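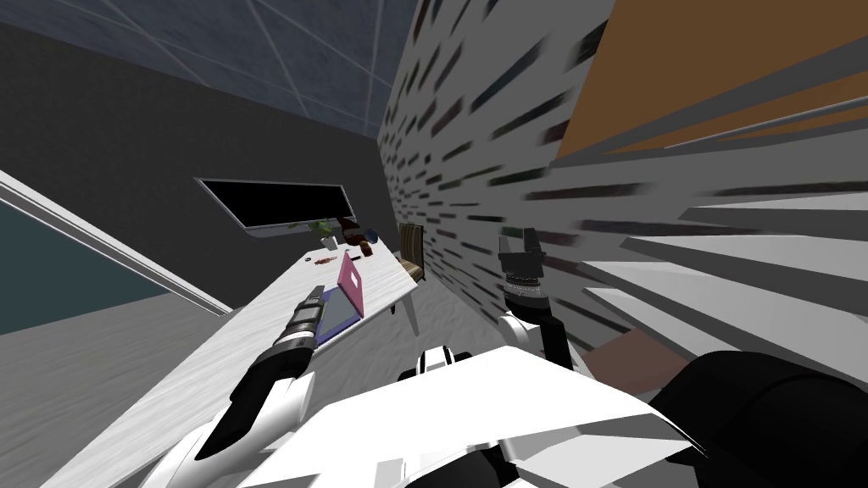 Share 14 | Tweet | Comments (3)
Print this page | E-mail this release

Otell opens after-hours prescription refill line for patients in Ukley and Tully

UKLEY — Otell, which runs the medical offices in Ukley and Tully, is opening a refill line that patients can use at any hour. The service starts in December and covers repeat prescriptions written by an Otell doctor or nurse practitioner. There is no charge to use it.

Until now, patients who needed a refill had to call during office hours or ask at the front desk. The Ukley office takes nearly 1,000 refill calls a month, and many come in the first hour of the morning, when people are also calling to book appointments.

"People were waiting on hold to ask for the same blood pressure tablets they have taken for years," said Kathleen Hennessy, practice manager at Ukley. "The refill calls needed a line of their own."

Patients call the number printed on their Otell card, press 2, and give their name, date of birth, the name of the medicine and the drug store they use. Requests left before 3 p.m. on a working day are reviewed the same day. Requests left later, or over a holiday, are reviewed on the next working day.
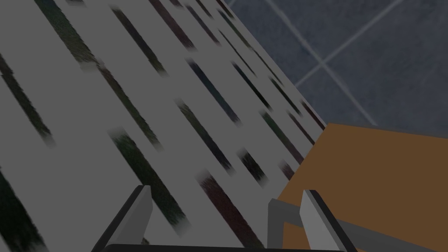 Every request is read by a member of the clinical staff before anything is sent to the drug store. If a patient is due for a blood test or a checkup, the office will call to set that up, and in most cases will send a short supply to cover the wait.

Some medicines are not included. Controlled drugs, antibiotics and anything prescribed by a hospital specialist must still be requested through the office. Patients taking Flosunine should also call the office directly, as Otell doctors check the dose with each patient before renewing it.

Otell tried the line out with 150 patients at the Tully office. Of those, 50 were over the age of 70. Siobhán Sheehan, lead nurse at Tully, said the older patients had asked for two changes, and both were made.

"They wanted the recording to be slower, and they wanted to be able to go back and fix a mistake without hanging up," Sheehan said. "A few also asked for a call back to say the request had gone through — you can now choose that at the end of the message." 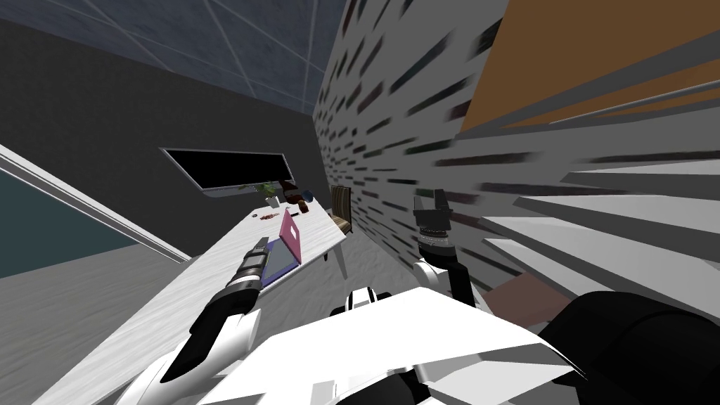
Family members and caregivers can leave a request for someone else if they are listed on that patient's record. Forms to add a name are available at both front desks and need to be signed by the patient. Dr. Malachy Ó Súilleabháin, who oversees prescribing at both offices, asked patients to call when they have a week of medicine left.

"Please don't wait for the last tablet," he said. "The drug store needs time too."

The refill line should not be used for new symptoms, side effects or urgent problems. Patients with a question about a medicine should call the office and ask for the nurse. In an emergency, call 911.

Cards with the new number are being mailed to all registered patients. Anyone who has moved recently should give the office a current address.

Press contact: Bernadette Cronin, Otell

Print this page | E-mail this release
3 comments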